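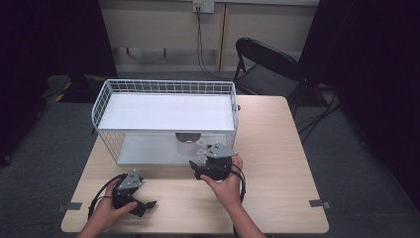 How long does the Flivlow filter need to soak before I can use it?

Leave it in a bowl of cold tap water for 12 minutes, then flush it through as described in this section.

Section 2: Setting up your Flivlow worktop water filter

Welcome to the part of the guide where you get your hands wet. If you have come straight from the unpacking pages, you should have the upper tank, the lower tank, the lid, the tap with its washers and nut, and a filter in a sealed sleeve. If anything is missing, please stop and write to us before going further. We would much prefer to post you a washer than have you make do with one from the shed.

Choosing a place for it

A full Flivlow is a good deal heavier than an empty one, so it pays to decide where it is going to live before you put any water in. A sturdy worktop or table will do nicely. You will want the tap to reach over the front edge, or else enough height beneath it for whatever you usually fill. Try it with your favourite mug, and then try it with your tallest jug, which is the one people forget.

Keep the filter away from the hob and out of strong sun. A sunny windowsill looks lovely, but warm, bright water is just what algae like, and you will find yourself cleaning the tanks far more often than you need to.

Caution: do not stand the filter on a wobbly trolley, or on a shelf above sockets or electrical appliances.

Washing the parts

1. Wash your hands.

2. Wash both tanks and the lid in warm water with a little washing-up liquid and a soft cloth. Please don't use scouring pads. They leave fine scratches that hold on to limescale, and once they are there no amount of polishing will get them out.

3. Rinse everything well, then rinse it again. Any soap left in the upper tank will pass into the filter and you will taste it for days.

4. Stand the parts upside down on a clean tea towel or a draining rack until they have stopped dripping. They don't have to be bone dry.

Note: leave the filter in its sleeve for now. It should never be washed with soap, and it must not go in the dishwasher, however gentle the programme claims to be.

Fitting the tap

The tap is the fiddly bit, and we won't pretend otherwise. There are 2 washers, one for each side of the tank wall, and nearly every leaking tap we hear about turns out to have both of them on the same side.

1. Slide the first washer on to the threaded end of the tap and push it right up to the body.

2. From the outside, pass the threaded end through the hole in the lower tank.

3. Reach inside the tank and put the second washer over the thread, with the flat side against the wall.

4. Screw on the nut with your fingers until you feel it grip. Hold the tap upright with your other hand as you do this, as it likes to swing round just when you have got it straight.

5. Give the nut one small further turn. Your fingers are quite enough.

Caution: never use a spanner or pliers on the nut. Overtightening squashes the washer out of shape and can crack the tank, and a cracked tank cannot be repaired.

6. Put a little water in the lower tank, enough to cover the tap hole, and wait while you have a cup of tea. Run a piece of dry kitchen paper round the outside of the joint. If it comes away damp, empty the tank, loosen the nut, settle the washers and try again.

Soaking and fitting the filter

1. Take the filter out of its sleeve. A little black dust is perfectly normal – it is only carbon that has rubbed loose on the journey.

2. Lower the filter into a bowl of cold water and hold it under until it stops trying to float. You will see bubbles for a while, and you may hear a faint fizzing, which is air working its way out.

3. Leave it to soak for the full time given at the start of this section. A filter that has not soaked properly runs very slowly, and it is easy to think it is faulty when it is only thirsty.

4. Lift it out and give it a gentle shake over the sink.

5. Push the stem down through the hole in the base of the upper tank and secure it from underneath with the wing nut. Finger tight again, please.

6. Set the upper tank on the lower one and turn it until it sits level all the way round.

Flushing it through

Fill the upper tank with cold tap water, put the lid on and let it all run down into the lower tank. Throw this water away, or give it to the houseplants, which don't mind in the least. Do the same once more, so that you have flushed the filter 2 times altogether. The next tankful is yours to drink.

Note: only ever use cold water that is already safe to drink. The Flivlow improves the taste and softens the smell of chlorine, but it does not make unsafe water safe. Water from a butt, a stream or a caravan tank you are unsure of should not go in it.

Everyday use

Top it up last thing at night and you will have plenty for the morning. The flow is fastest when the upper tank is full and slows as the level drops, so a lazy trickle near the end is nothing to worry about. Be careful not to overfill. If the lower tank is already full when you top up the upper one, the water has nowhere to go except your worktop.

If you are going away for more than a few days, empty both tanks, take out the filter and keep it in a clean bag in the fridge. Soak and flush it again when you come home.

Each filter is good for 100 fillings of the upper tank. Some households like to keep a tally on a scrap of paper by the kettle, and others simply write the starting date on the calendar and change the filter when the water begins to taste flat. In hard water areas the flow may slow down sooner, and Section 3 explains how to clean the tap and tanks with citric acid.

This section was revised by Shota Morikawa on Wed 22 July, with a clearer set of steps for the tap. If your printed copy shows only one washer, please follow the steps given on this page instead.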